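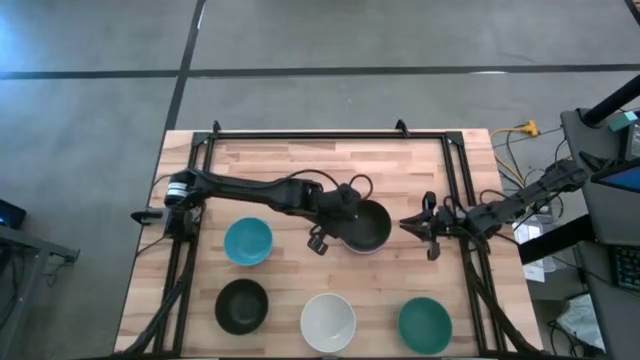

Tiziana Carbone wrote under my last entry that the two arms should not share one home position, and that she would give each its own and let the left one always leave first. I answered her that I would try it on Monday, and I did. The notes follow.

Monday, bowl table, Sorrentino workshop

Started at 17:30. The goal for the evening was the same as before: left arm takes a bowl by the rim, brings it over another bowl of the stack, and lets it go down without a push. The right arm must come in from its side and keep the lower bowl in place while the other goes down.

First I changed the home positions as proposed. In Stitance the home is saved per profile and not per arm, so I had to make two profiles and load them one after the other. It is not elegant, but it works. Left arm leaves first, right arm waits for the signal "clear" and then goes. The waiting time is set to 2 seconds. With a shorter time the right arm began to move when the left elbow was still over the middle, and I do not like to see that.

The black bowl in the center of the table is the hardest to approach. Both grippers want to be there and the space between them becomes very narrow. I lowered the speed for the last part of the way to 60 percent, only for positions inside the rails. Outside I left it as it was. The left arm has a long way across the table and at full reach the wrist swings a little after it stops. I think it comes from the elbow screw. I gave it a quarter of a turn and the swing got smaller, but it is still there. Somebody with better hands than me should check the same screw on the right arm.

The Kallent board lost the left gripper again, one time only. I switched off, pushed the plug in, switched on, and it came back. The log says "no answer, id 6", the same as last week. I now believe it is the plug and not the board. The cable makes a loop at the wrist, and when the wrist turns to the end, the loop pulls. I moved the tie a bit back toward the forearm to give more length. Please do not move it forward again, even if it looks more tidy.

Fingers: I kept the Tadier ones. They are pointed and do not have a big surface, but for a thin rim this is good, they enter easily. With the glazed bowls they slide if the closing force is low. I raised the force one step. I did not dare to go further with the ceramic ones.

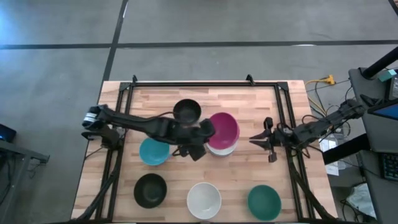
Did you also try to put the bowl down a bit off center, and let it find its place alone? The question was under the Stitance profile when I came back from the break, with no name, and it is a good question. I had tried only exactly from above. When the center is wrong by a small amount, the upper bowl sits on the rim of the lower one and the arm thinks that it has arrived.

So I made a second list of positions for the magenta bowl on the white one, where the left arm opens the fingers a little earlier. The bowl then drops a very short distance. It makes more noise, but it goes in more often. I have not enough tries to say it with certainty. I will repeat it with black on black. There the two bowls are the same shape, and maybe they stick together, so we have to look at how to separate them again.

The right arm should wait open, beside the pair, until the left one has gone away. In the old sequence it closed already on the way, and this cost one extra movement each time. I removed that line.

The log of the evening has 288 lines, mostly position reports. I saved it in the folder of the table under "homes_separate". The older log with the shared home is still there for comparison, please leave it.

To do:
- right arm, elbow screw
- new plug for the left gripper, with a lock if there is one in the drawer
- ask Tiziana if her "clear" signal comes at the start or at the end of the lift
- the dark green bowl has no positions for the right arm yet, only for the left
- check the corner plates of the frame, I had to retighten the upper left one

Finished at 21:00. Power off at the wall, both arms laid down on their rests. The profiles are not locked, so whoever works next can change them, but write here which one you changed.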